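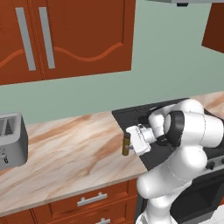
Small dark bottle, marble counter, black cooktop next to it. A render.

OK quick one tonight because I have 12 tabs open and dinner is going to be toast and beans. Toast and whatever, really.

So. Vinegar. I said in January I was going to stop buying it and start making it, and a few of you asked how that went, and then I never wrote the post. Sorry! It went fine. Mostly fine. One batch smelled like nail polish remover and went down the sink with the window open.

Started because Brittany Lemieux gave me a mother. She's had hers going for years in a crock in the pantry and she peeled off a layer, stuck it in a jam jar and handed it over at the door like it was soup. It looks horrible. Slippery, kind of like a jellyfish. You get used to it.

What I did, batch one: leftover red wine, two half bottles, bit of water because wine straight from the bottle is too strong for it. Mother on top. It sank. Panicked, texted Brittany, she said leave it alone. Cloth over the jar, rubber band, top of the fridge. Then I forgot about it for weeks, and that seems to be the whole method.

Tasted it at 4 weeks and it was sharp but still a bit winey. Tasted it again at 60 days and wow. Real vinegar! Rounder than the store stuff, sort of plummy. I put it on lentils with a ton of black pepper and ate the lot standing up.

Batch two was hard cider and that's the nail polish one. I think I filled the jar too high, not enough air. Or the cider had something in it, preservatives maybe. Read the label before you use it, I didnt.

Batch three, cider again, different cider, wider jar. Lovely. That's the one in most of my salad dressings now – one spoon of it, three of oil, mustard, salt, shake it in a jar. My neighbor Said does his with honey and a crushed garlic clove and takes the garlic out before serving, and I stole that too.

Things people asked:

Does the kitchen smell? A little, if you stand near the fridge. My sister noticed, I'd stopped noticing.

Fruit flies? YES. Use proper tight cloth, not cheesecloth, the holes are too big and they walk right in. I used an old pillowcase cut up.

Can I use it for pickles? I wouldn't. You need to know how acidic it is for anything going on a shelf and I have no idea what mine is. Store vinegar for canning, homemade for eating. Fridge pickles I still use store, to be safe.

Do you have to strain it? Coffee filter, takes forever. Go do something else. Then into small bottles, filled right up to the neck, and keep them out of the sun. Dont throw the mother out after, it goes back in the crock with more wine.

Next up is a white wine one with tarragon. I've got the wine, the tarragon is still in the ground and looking sorry for itself. Also want to try beer, a dark one, for fries.

If anyone close by wants a piece of mother I have way too much, it keeps making new layers. Bring a jar with a lid. OK the toast is burning, bye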